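Hogar > Cocina > Superficies y encimeras

Marcas mates en encimera gris y olor en cuencos reutilizables

Liis Dzene

Hace dos meses instalamos una encimera gris mate, modelo Teuber, en la cocina. El instalador dejó una hoja de mantenimiento de media página que solo prohíbe los disolventes y los estropajos metálicos. El problema son los cercos: después de cada comida aparece un aro algo más oscuro donde ha estado apoyado el cuenco. Con agua y jabón desaparece en parte, pero a contraluz se sigue viendo.

La vajilla que más se usa en esa zona es la de la niña, cuencos y cucharas ligeros que van al lavavajillas a diario, programa de 65 grados. El agua de aquí es muy dura. Los cuencos, además, retienen olor a tomate y a pescado aunque salgan limpios.

Quería saber si los cercos son daño del acabado o depósito, y si lo segundo se puede quitar sin pulir. He probado bicarbonato en una esquina y no he notado diferencia. La tienda (Gristitz) me ofrece un sellador, pero no me aclaran si sirve para este material.

Plaltden

Por lo que cuentas es depósito. Un acabado mate dañado por abrasión se ve más brillante, porque la microtextura se aplana; si el aro es más oscuro y cede en parte con jabón, lo habitual es una película de grasa con cal. Son dos residuos distintos y conviene tratarlos por separado.

Primero la grasa: agua templada, unas gotas de lavavajillas manual y bayeta de microfibra, movimientos rectos, sin apretar. Aclarar con otra bayeta y secar. Después la cal: una parte de vinagre de limpieza por cuatro de agua, aplicado con el paño, nunca pulverizado encima. Dos minutos como máximo. Aclarar dos veces. Antes de nada hay que confirmar que la encimera no es mármol ni otra piedra caliza – en ese caso el ácido queda descartado.

El bicarbonato en pasta es abrasivo suave y en un mate puede dejar zonas satinadas. No seguiría por ahí.

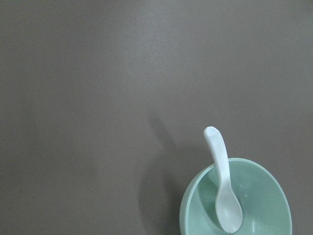

Skesodik añade que el orden importa menos que el secado. En su casa, con agua igual de dura, los cercos volvían a los pocos días por mucho vinagre que usaran, y dejaron de salir cuando empezaron a secar la base del cuenco antes de apoyarlo. La base suele tener un aro hundido que retiene agua al salir del lavavajillas. Esa agua se evapora sobre la encimera y deja la cal con la forma exacta del apoyo.

Sobre el olor: si son de plástico, el material absorbe parte de la grasa y del pigmento. Remojo de una noche en agua con bicarbonato, una cucharada por litro, aclarado y secado al aire, boca abajo sobre rejilla y sin apilar. Con tomate conviene quitar los restos en frío antes de lavar. Las cucharas, igual. Si la superficie interior ya está rayada, el olor no sale del todo y compensa cambiar la pieza.

El sellador no lo compraría sin la ficha técnica. Los selladores para piedra porosa no penetran en un laminado ni en un porcelánico; se quedan encima y forman velo.

Anónimo

yo le paso toallita de bebé y listo, 17 años con la misma encimera. la mía es blanca eso sí

Liis Dzene

Gracias. He mirado el albarán y pone laminado compacto, así que descarto el sellador. La base de los cuencos tiene, en efecto, el aro hundido. Pruebo con el paño y el vinagre diluido en la zona de la ventana, que es donde más se nota, y dejo el resto como está para comparar.

Última actualización: noviembre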